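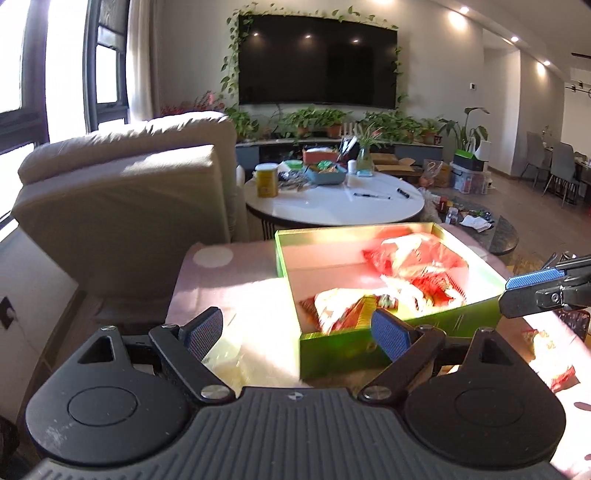

Grasaston College of Hospitality
Housekeeping and Guest Services Program
HK 106: Care of Lounges and Shared Sitting Areas

Handout 3: Snacks, Containers and Tabletops

Purpose of this unit

Students have already studied floors and upholstery. The present unit concerns small goods left out for guests: packaged snacks, the boxes and trays that hold them, and the tables on which they stand. Reading for this unit is Chapter 3 of the course manual, together with the Sengar House case notes distributed in September.

Terms used in this handout

Display container: an open tray or shallow dish from which guests serve themselves.
Stock container: a box or bin in which packaged goods are gathered before they are put out or put away.
Loose packaging: any bag or wrapper that is not in a container, whether full or empty.
Working surface: the table on which the attendant sorts. It should be kept separate from the guest table wherever the room allows.

Sorting packaged snacks

Soft bags do not stack. They slide over one another and rise above the rim of the box well before the box is full by weight. The attendant should lay the larger bags flat at the bottom and stand the smaller ones on edge along the sides. A bag that hangs over the rim is to be taken out and placed again; pressing it down crushes the contents and may open the seam.

An open box in a strong color is preferred for stock. In the photograph at the head of this handout, the bright green box can be told at once from the pink tabletop and from the red-and-white bags inside it. Sengar House formerly used clear bins, and its staff reported that these were often overlooked on pale tables and left behind at the end of a shift.

Empty wrappers go into a separate bag and never into the stock container. Crumpled bags must be checked by hand, as a full bag and an empty one can look much alike. Plastic carrier bags are folded and stored once they have been emptied.

The guest table

A round coffee table has no back edge, and items on it are seen from every seat. The following order is recommended:

Plants and vases are placed first.
The snack tray is set within reach of the main seating.
Canisters stand beside the tray with their lids closed.
Cups are kept clear of the rim of the table.
Pens are gathered and laid parallel, or removed if there is nothing to write on.

Marble and marble-like tops should be wiped with a damp, well-wrung cloth and dried at once. Acidic cleaners are not to be used unless the supervisor has confirmed that the surface is synthetic. Trays are lifted, not slid.

Sunlight

Rooms with tall windows require additional care. Chocolate and coated snacks should not be left in direct sun, and the position of the sun at 3:00 p.m. should be considered when the table is set in the morning. Upholstered chairs near the glass fade unevenly; at Sengar House they are turned or exchanged each season. Live plants on the table may need water more often than those elsewhere in the room.

Greenery and wall fixtures

Trailing vines around a television are dusted from the top downward with a dry brush. The screen is cleaned last. Stems must not cover vents or hang across an outlet, and cords should be checked for slack before any chair is moved.

Practical exercise

Students will work in pairs in Room 327. Each pair will receive one stock container, one tray and a mixed supply of packaged snacks. The pair will sort the supply, set the guest table and complete Form 291. Both students must sign the form.

Students who are absent may complete the exercise at the Hirnov annex by arrangement with the program office.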